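So this is my write-up for the food and nutrition module, and my question was a simple one: do students at Ashworth eat enough fibre, and if they don't, can you fix it without spending more money? I picked fibre because everyone in my halls talks about protein all day long (shakes, bars, yoghurts with PROTEIN on the lid in huge letters) and I'd never once heard anyone bring up fibre. Me included!

## What I did

I asked six people from my corridor to keep a food diary for 20 days in October. Each person wrote down everything they ate and drank, with weights if they had scales and "a bowl" or "a handful" if they didn't. Archana Sengar, my tutor, warned me that handfuls would come back to haunt me, and she was right, but more on that later.

For the first half everyone ate as normal. For the second half I gave them a sheet of swaps:

- white bread to wholemeal or seeded
- cornflakes to porridge oats or bran flakes
- half the mince in a chilli or bolognese to lentils
- crisps to popcorn or a pear (skin left on)
- white rice to brown, or white rice with a tin of beans stirred in

I worked out the fibre from the packets where I could and from the food tables in the library where I couldn't. Adults in the UK are told to aim for 30g a day, so that was my line to measure against.

## What people were eating before

Not a lot of fibre, to be blunt. None of my six reached 30g on an ordinary day. Bheki Du Plessis came closest, because he makes a big pan of bean stew and lives off it until it's gone. Kátia Frota was a surprise to me. She eats loads of salad and thought she'd be top of the table, but lettuce and cucumber are mostly water and they hardly moved her total. One 200g portion of baked beans beat her whole lunch.

Breakfast was the weakest meal by miles. Two people skipped it and the rest had white toast or something sugary. I did the same when I was in my first year, so no judgement.

Storage came into it too, more than I'd planned for. A shared fridge means you buy small and you buy things that keep, and fresh veg is the first thing to get squashed or forgotten. Tins, oats and frozen peas turned out to be everybody's friends, and I'd put them at the top of the sheet next time.
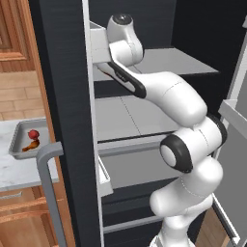 ## How the swaps went

Bread was the easiest. Everyone changed it and only Jailson Barbosa moaned (he went back to white as soon as the diary ended, he told me so himself). The lentils went down well in chilli and badly in bolognese. Brown rice takes ages and most people gave up on it and used the tin of beans, which was fine by me.

Five of the six went up, and two of them got past 30g on most days. One stayed where she was, mainly down to a week of takeaways before a deadline. A couple of people felt bloated at the start, so I should have told everyone to build up slowly and drink more water. That's going on the sheet in bold.

## Problems

The handfuls! Ruoxi Xiong weighed one of hers for me and then one of Bheki's, and his was more than double. I used the same figure for both in my sums, so some of my totals are off. Six people is also tiny, and they all knew what I was looking for.

## Next time

I'd lend out scales, run it for longer and ask people to keep their receipts, as I only have their word for it that they didn't spend more. I'd also like to check in again a few months later to see which swaps have stuck. My bet is on the porridge.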